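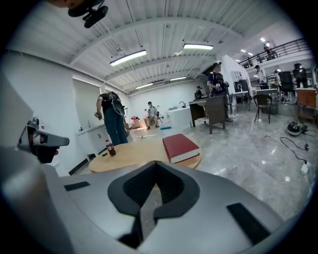
Kidmont's written practice for collecting demonstrations with hand-held grippers runs to 40 numbered clauses, and the engineer who maintains it would like it to be shorter. The company records people doing ordinary tasks with a gripper in the hand, then passes the recordings to groups that train robot arms. Its rules cover the tool, the operator, the floor and the paperwork. Clause one deals with the work surface. A round wooden table holding a closed red book and a small bottle of cola is, in the engineer's words, "a complete station, and we treat it as one." Each object on it has to be entered on the task sheet before recording starts.

"The sheet says what is on the table and which way up it is," the engineer said. "If the book is closed, it says closed. Later on somebody has to reset that table for the next take, and they work from the sheet. They don't work from memory."

The document was first issued under the name Uridari, which was the project title, and is now in revision 4. Earlier revisions set out a fixed background: plain walls, no people, one object at a time. That requirement was withdrawn. Operators now work in shared open rooms, with other operators and seated staff in view of the gripper camera.

"We had a rule that sounded strict and was no use to the customer," the engineer said. "A robot in a real building will see chairs and people and boxes. So the rule today is about what may change during a take. People in the distance may move. The table may not, and nothing on it may be touched by a second person until the take is closed."

Floor rules took longer to settle. Cables on the floor are allowed outside the walking path and must be taped or covered inside it. Loose items such as poles and mats must be at least one table width from any operator who is recording. The engineer described this as a compromise – the first draft banned them outright, and the teams that use mats and poles in their own tasks could not comply.

The tool itself is checked at the start of each shift. The operator opens and closes the fingers fully, looks at the rubber pads for tears, and confirms that the bracket screws are tight. A worn pad is replaced and the change is logged against the serial number. Pasichnyk, the outside firm that audits the records, reviewed 1,553 takes last year and sent back 853 of them, mostly for missing pad entries.

"That was a bad number and we published it internally," the engineer said. "The takes were fine to look at. But if you can't say which pad was fitted, you can't compare the grip in one take with the grip in another."

On operator limits, the practice sets a break after every block of recording and forbids working the gripper above shoulder height without a second person present. Backpacks and harnesses must be adjusted before the first take and left alone until the block ends. Consent is handled separately, in writing, for anyone who may appear in a recording, including people seated at desks and people on an upper level overlooking the floor.

The next revision is due in February and will be tried first at the Zilodmont site. It merges the two cable clauses and adds a check for liquids: bottles must be capped, and the fill level noted on the sheet. Asked whether the fill level was worth writing down, the engineer said that it changes the weight, and that the customer had asked for it twice.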